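Kelside Evening Program: Furnishing Small Rooms
Handout 6: The white cabinet and what to do with it

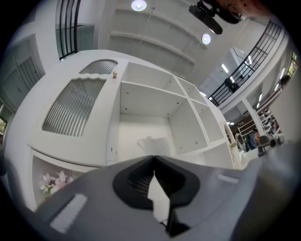
Lucero Alvarado wrote in after the last session to say that open shelving is a punishment for people who own things, and that she would like it on record that she bought hers before taking the course. It is on record. Her complaint is also the subject of tonight's notes, so she can have the chair by the radiator.

1. Doors and holes

A mixed cabinet, with part of it behind doors and part of it open, asks you to sort your belongings into two groups: what you would like visitors to see, and the truth. The truth goes behind the door. If the door is clear glass, you have bought a display case for your phone chargers. Frosted or ribbed glass is kinder. It lets light through and blurs whatever is in there to a general impression of color, so a stack of towels passes, and so does a box of cables if the box is pale.

Arched panels and a small brass-colored knob do a fair amount of decorating before you have lifted a finger. Take the hint and stop early. A cabinet with a wavy edge to its glass doesn't need a garland.

2. The pin holes

Cube shelving often comes with small round holes along the inner walls. Students ask every term whether to fill them. Leave them alone for the first month. You will change your mind about heights, probably on the evening after you have filled the last hole. If they still bother you by July, plastic caps are sold in bags of 50, of which you will use 4 and store the rest behind the frosted door.

3. Loading an empty grid

Start with one object. A frosted pitcher or vase set deep in a middle compartment reads very differently from the same piece at the front lip, where it looks as if it is waiting for a bus. Try both. Then walk to the far side of the room and look again before adding anything.

White on white works if the surfaces differ. Translucent against painted is fine. Painted against painted tends to vanish, and you find the vase later with your elbow.

Books: fewer than you own. Bergþóra Snorradóttir objected strongly to this last year and was allowed an exception.

4. Mirrors and greenery

An oval mirror at the end of a run of squares gives the eye a rest. Put something small near its base, such as a sprig in a white vase, and check what the glass reflects from the doorway. It is usually the laundry.

Artificial flowers are permitted in this course. Pale pink and white ones sit quite happily in a low cubby, where nobody will bend down to test them. Dust them anyway. Real peonies do not go gray.

5. For next time

Measure one shelf at home, inside edge to inside edge, and bring the number on paper. In the worked problem the compartment is 330 mm wide, and Itsuki Fujimoto's storage box is 6 mm wider. Come with a solution that doesn't involve pushing.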